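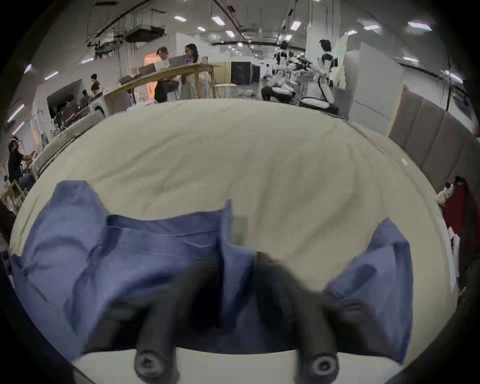 Blue cloth, crumpled, on the covered table.

Thread: Is ironing T-shirts a waste of time?

pegbag_moira
My sister-in-law irons everything, tea towels included, and has started on me about the state of my T-shirts. She's sent me a link to a spray called Saduvex which is meant to "relax the fibres" so you never need the iron again. 600 reviews, nearly all five stars. I have my doubts. Has anyone paid for it with their own money?

Flindton_Ken
Yes, and I'd like it back. It smells of pears and makes the shirt damp. A plant mister makes the shirt damp as well and I already own one of those.

Lindalva Araújo
I wouldn't write it off. I used it on linen in May and the creases did drop out, though I hung the things up straight afterwards, so who knows which did it. On a cotton tee I wouldn't bother. Fold it while it's fresh off the line and flatten it with your hands.

pegbag_moira
That's what I can't get past. Every one of these products says "spray, smooth and hang". Leave out the spray and I suspect you'd get the same shirt.

tumble_sceptic
Folding is oversold too, if you ask me. I read the Triantafyllou book, the one with the upright drawers, and did the whole chest. Lovely for a fortnight. Then you pull one out in a hurry and the row falls over like dominoes. Mine are back in a flat pile and I can find everything.

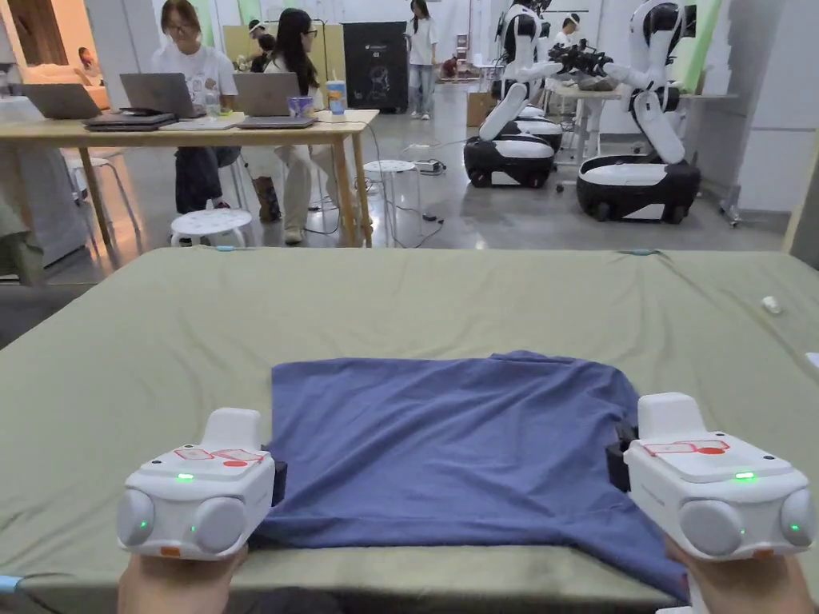 Olaia Palacios
The flat pile is fine until you want the shirt at the bottom, and then you've wrecked the lot. I've kept mine upright for two years and they don't fall over. You're probably not packing the drawer tightly enough.

tumble_sceptic
Pack it tightly and you're back to creases, which was the original complaint. Can't have it both ways.

Flindton_Ken
Washing at 30 with a slower spin did more for me than any folding method. Less to flatten in the first place.

Lindalva Araújo
Slower spin, agreed. Not convinced the temperature matters for creasing, Ken. Was it the same load both times?

Flindton_Ken
No, fair point. Work shirts one week, tees the next – hardly a trial.
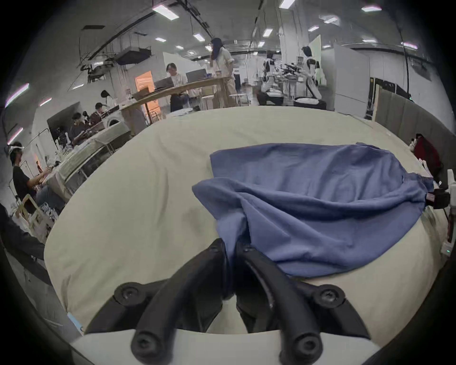 Blue fabric in a heap, before or after, take your pick.

pegbag_moira
Has anyone tried the Julluteo folding board? Same sister-in-law, same enthusiasm.

Olaia Palacios
A stiff magazine does the same job. Put it on the back of the shirt, fold the sides over, slide it out. The board is bigger and lives behind a door.

pegbag_moira
Magazine it is, then. I'm still not ironing the tea towels.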